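3.2 Datenerfassung

Die Demonstrationen wurden mit zwei handgeführten Greifern an einem Holztisch aufgenommen. Beide Greifer tragen Markerwürfel.

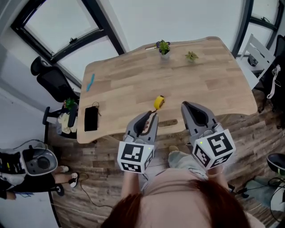 Abb. 7: Beidhändige Führung der Greifer, Kopfperspektive.

Die Greiferkamera erfasst den eigenen Finger und je nach Haltung auch den zweiten Greifer samt Marker. Ausgewertet wurden 1908 Sequenzen mit 14 Gegenständen.

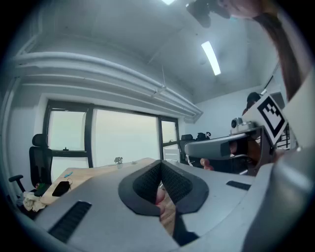 3.3 Synchronisation

Alle Datenströme wurden auf eine gemeinsame Zeitbasis umgerechnet.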